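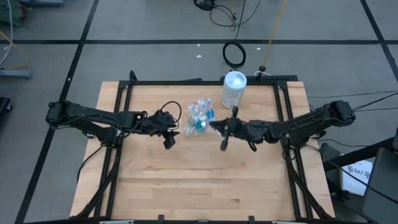 The tabletop, light wood with the grain running side to side

Best finish for a light wood tabletop that gets used every day?
Posted by pradel_porch, July 17, 2026

Hi all! I've been putting off finishing a tabletop for ages (I love the pale honey color and I'm terrified of turning it orange). My sister swears by oil, my neighbor says poly or nothing. It'll see coffee mugs, homework and the occasional plate of spaghetti, so it has to stand up to real life. How smooth should I sand it first, and will a water-based finish really keep the color? Thank you so much, you folks saved my bookcase last summer!

harasym74
Water-based poly, matte. Don't sand past 240 or so.

Formont Attic
Welcome back! I'd go water-based too, and I say that as someone who oiled everything for years and still loves the smell of it. Oil will warm the color up, and on pale wood you really do notice. Try your finish on the underside first and let it sit overnight before you decide. Two thin coats, a very light rub with fine paper in between, then a third if you have the patience (I never do!). Always go with the grain, and wipe the dust off with a barely damp rag. Give it a good week or two before the spaghetti.

drilel_mom
I used paste wax on mine and it's pretty, but every mug leaves a ring. Coasters!!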